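# Gripper comparison, wide two-finger vs small handle gripper - Group 5 report

Lumturie Begović, Zbigniew Mazurek, Paweena Pongsiri
Apr 16, 2025

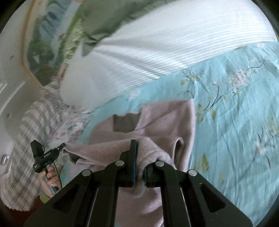 Fig. 1. Both grippers on the pink fleece. Wide one on a fold, small one on the left corner.

**What we wanted to know**

Which tool to keep for the clothes task. Wide gripper = two jaws on a pivot linkage, dark blue strips on the inner edges. Small one is the black one with the handle and cable. Zbigniew wanted to test the controllers too but no time, moved to next report.

**Setup**

Bed, not the lab table - Dosier (our sorting project) is meant for homes so we wanted soft stuff underneath. Same garment the whole way through. 170 grasps total, split evenly. A grasp counts if the fabric stays in the jaws for 3 seconds after lifting. Paweena did the logging, Lumturie on the wide gripper.

**Results**

- Thick folds: wide one better, by a lot. Fleece bunches up between the jaws and stays.
- Single layer flat on the sheet: wide one bad. Jaws slide over it unless you push down, then it grabs the sheet aswell.
- Corners: small one, easy. Narrow tip gets under the edge.
- Both together: best for spreading. Small one holds a corner, wide one takes a fold farther in, pull apart.

Camera log has 784 clips, more than the grasps becuase we recorded the resets too. Need to sort these before anyone trains on them.

**Problems**

Wide arms block the view of whatever is under the linkage. Hard to judge the fold from the video alone. Also the cable on the small one - have to keep it away from the fabric or it drags.

Only one garment. Dr. Babić already said this in the January review, we know. Thin cotton is next.

**Still to do**

- second garment
- label the clips (Paweena)
- controller test, Zbigniew
- ask Špela Stojanović for softer jaw pads, the spare set is in the Clasville lab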